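Dryer taking two cycles? Start with the airflow
Home Notes, 1/3/23
By Evelien Van Rooij

A few tenants in the Drillthorpe units have written in to say their clothes dryers are leaving towels damp after a full cycle. Most of these calls end up being about airflow, and you can check that yourself before booking a repair.

Begin with the lint screen. Pull it out and roll the lint off with your fingers, then hold it under the tap. If the water pools on the mesh and won't run through, there is a film on it, usually from dryer sheets. Wash it with warm water, a drop of dish soap and a soft brush, and let it dry fully before it goes back in. Do this every couple of months if you use sheets.

Next is the duct. Switch the dryer off at the wall and ease it forward. Gas models should be left to a licensed fitter, so stop at the lint screen if you have one of those. On an electric model, loosen the clamp, slide the duct off the back and look inside with a torch. Lint collects at the bends first. A vacuum with a narrow nozzle will get most of it -- a duct brush does a better job if the run is longer than 3 metres. Replace any duct that is crushed or torn.
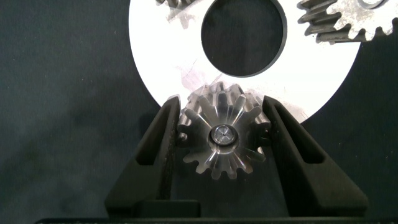 Go outside and look at the vent hood as well. The flap should lift when the dryer is running and drop when it stops. Sem Koster in maintenance cleared 5 of them in December, and two had old bird nests in behind the flap. If yours is too high to reach from the ground, leave it and put in a request.

Once everything is back together, run the dryer empty on high for some 3 minutes and put your hand near the outside vent. You want a steady push of warm air. If the air is strong but cold, the trouble is likely the heating element or a thermal fuse, and that is a job for a technician. If the drum doesn't turn at all, check the door is latching properly, then call.

It also helps to look at the load. A drum packed to the top won't tumble, and one heavy blanket in with light shirts tends to wrap itself around the rest. Use the faster spin on your washer if the fabric can take it.

Repair requests for the Drillthorpe units go to Tomomi Nishimura at the front office. Please include the model number, found on a sticker inside the door opening, and say which of the checks you have done. Units with the older Carnance dryers should mention that too, as parts for those have to be ordered in.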